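Two-arm table setter takes shape at Nurner workshop

Posted Dec 2, 2019

Members of the Nurner shared workshop are building a two-armed robot that sets a table for one, and the project has reached the stage where both arms work on the same piece of cloth. The build, called Stomik, began in October on a bench near the back of the main room and has since moved into its own walled enclosure with pale sides.

The arms are mounted along the near edge of a white table and reach across it from opposite sides. Much of the current effort goes into the placemat, which the group considers the hardest item in the set. 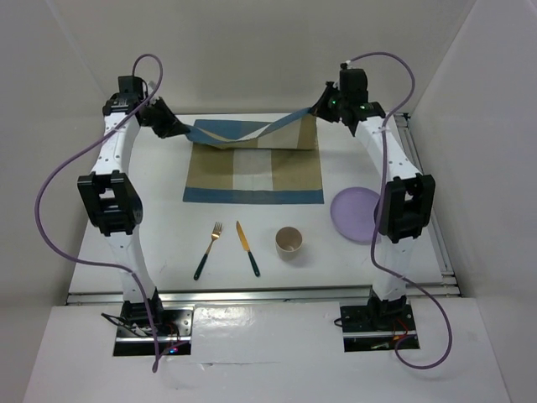 Photo: Nurner Workshop

A plate or a cup keeps its shape when a gripper closes on it. Cloth does not, and the two arms have to move in step or the mat twists between them. The builders are working with a striped mat and a teal blue one with a plaid pattern, so that the software does not learn a single design.

The rest of the place setting is a fork and knife with gold-colored metal and dark green handles, a beige cup and a purple plate. The cutlery is slim and lies flat on the table, which leaves little for the fingers to get hold of. The team has tried several approach angles and has settled for now on coming in low with the fingers spread.

Each arm is driven by a person during practice sessions, and the motions are recorded. The group had logged 1,282 attempts by the end of last week. A session usually runs 20 minutes, after which the operators trade places. The plan is to use the recordings to train the arms to do the job without an operator.

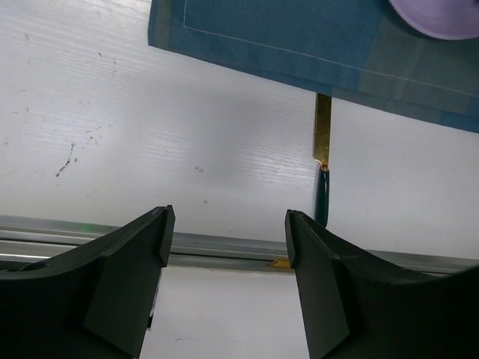

Black gripper fingers near the knife, with the placemat and part of a purple dish at top.

Parts were paid for out of workshop dues and a small equipment grant from Gitis, a local hardware supplier. The table is a secondhand one from the Subramaniam furniture shop across the street, painted white by members before the rails were fitted. Its surface has picked up scratches and chips, and the group intends to repaint it over the winter break.

Eight members are signed up for the project. Work is done on weekday evenings, and the bench is closed to other users during those hours. Cable routing is the next item on the list, followed by new finger pads with a softer face.

The workshop will hold an open evening on December 19, when visitors can watch the arms and try the controls. Admission is free. Children must be accompanied by an adult.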